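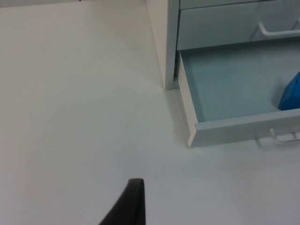 Uyên Từ
23rd August

Went to the Lenum open day out in Vendville. They build robot arms and, for one afternoon a year, they let people like me stand near them. Thread, because I have opinions and a long train ride home.

1/ First thing you learn at a robot open day is that the robot isn't ready. There was coffee. There was a second coffee. A man from Cumudska who sells conveyor parts told me about conveyor parts. I now know which kind squeaks.

2/ The demo is called "Drawer." That's the whole title. A white drawer unit, a blue thing, one arm. I paid for parking for this and I would do it again.

3/ Our guide was Thắng Hoàng, who has run the same demo at every open day and speaks about the drawer the way my uncle speaks about his boat. He asked us to stay behind the tape. A kid asked what would happen if we didn't. He said, "I'd have to fill out a form," and it worked better than any warning sign I've seen.

4/ What you get on the big monitor is the view from the arm's own wrist. It is a humbling view. Mostly white table, and the tip of one black finger poking up at the bottom like somebody waiting to be called on in class.

5/ I had pictured the robot gazing out over the room, taking us all in. It does not care about us. It has a drawer unit on its mind and a bright blue cube over to one side, and I have never been that focused on anything, including my wedding.

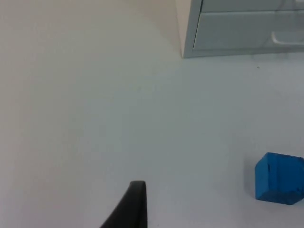
6/ THE CUBE, A SHORT APPRECIATION
It's got a little scuff near the bottom. I got attached to the scuff. Somebody behind me asked if the cube was a special cube, with sensors. Thắng said it was a cube.

7/ The guy next to me leaned over and whispered, "My toddler can do this." Sir, so can mine, and mine has never once put anything back in a drawer.

8/ Question time. A retired teacher wanted to know how many practice runs it takes before they'll show a new task to the public. Answer: 1,000. She wrote it down in a notebook, underlined it, and said that sounded like her third graders and long division.

9/ Somebody else asked how long one of the arms goes between service visits. 258 days, they said, if you treat it nicely. My dishwasher has never heard of such a thing.

10/ There's a laminated sheet by the tape with the house rules. Rule one is no flash. Rule two is please don't cheer until the arm has stopped moving. I asked if the cheering was a real problem and was told "the Đoàn group, last year." No further details were offered and I've been thinking about it ever since.

11/ I will say the watching is harder than it sounds. Your eyes go to the arm, because the arm is big and it moves. Then you look up at the monitor and everything's tilted, the table's running downhill, and the blue has slid way off to the left side. My stomach had a small opinion about that. Stand where you can see both, and don't do it right after the second coffee. 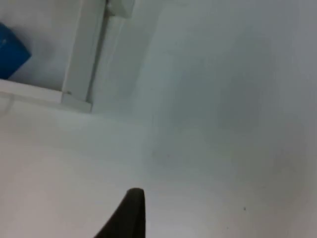 Uyên Từ
same thread, now on the train

12/ OK, got a seat. Where was I? Tilted table.

13/ Xuân Trình, who works on the software, saw me squinting and came over. I asked her what the hard part was, expecting something about math. She said edges. White furniture on a white table under soft light, and the thing has to work out where one stops and the other starts. I looked up at the monitor and thought, well, I couldn't swear to it either.

14/ So why make everything white? "It was on sale," she said. I have decided to believe her.

15/ The whole visit was 90 minutes. There were 17 of us in my group and only one person looked at their phone, and that was me, taking notes for you ingrates.

16/ Gift bag contents: a pen, a sticker, a folder I'll keep for years and never open. The conveyor man got two pens. I saw it happen.

17/ They do another one in September for people who missed it. Sign up at the front desk, wear shoes you can stand in, eat beforehand. If you see Thắng, ask him about the drawer. Then get comfortable.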